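**Tustovside game library opens in June**

Families in Tustovside will be able to borrow games and building toys free of charge starting in June, when Bamach opens a lending library on Asamoah Street. 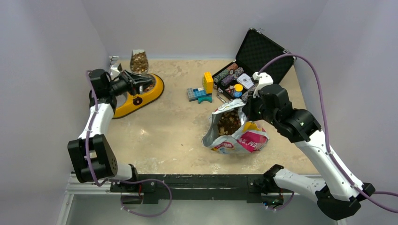
The collection has 338 items to start, including card games, poker chip sets in carrying cases and building blocks for younger children. Members may take home two items at a time and keep them for three weeks.

"People have closets full of games they play once a year," said Dede Mahama, who runs the library. "We would like them to get more use."

Donations are accepted at the front desk until 6 p.m.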